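May, bench 2, 14:20

Picking up from the wrist camera changes. Planner is still Pristo with the block stacking config, perception node rebuilt against the new calibration. Guillot branch merged into main before lunch, no conflicts except the launch file.

First problem of the day was the grasp pose filter. It was rejecting candidates whenever the closed fingers covered part of the held brick, and the stud detector then returned too few points to fit a plane. Lowered the minimum inlier count and masked the finger region using the joint state instead of the fixed polygon. Replayed the 500 logged frames from Dolimbridge: 483 now give a valid in-hand pose, the rest fail on glare off the studs. Good enough to continue.

Second problem: latency. Segmentation to pose was 93 ms, mostly the tabletop texture. The printed flowers generate a lot of false edges and the worn patch is worse. Cropping to the region ahead of the fingers brings it to 52 ms. Did not touch the network.

In-hand model now treats yellow plus blue as one rigid body, with the blue end as the tool tip. Collision margin is computed from that tip. Old code used the gripper center and would have planned straight through the green pieces on the table.

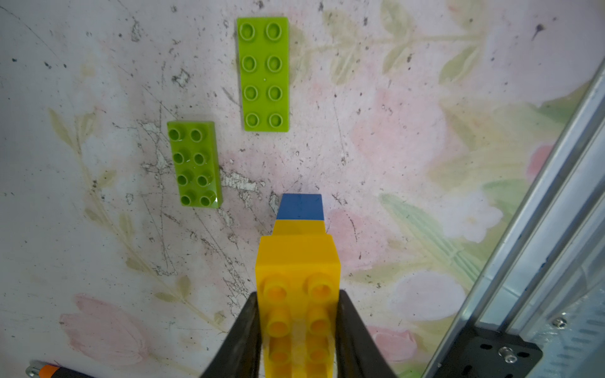

Brick and plate still get confused by the classifier when both are lime green. Height from a single view is weak, so the next attempt is to use the visible side face - if there is a darker band along one side, call it a brick. Threshold is a guess for now and lives in the Skurnwood params file, not in code.

To do: log the finger mask with each frame, rerun hand-eye check, ask whether anyone still needs the fixed polygon before I delete it.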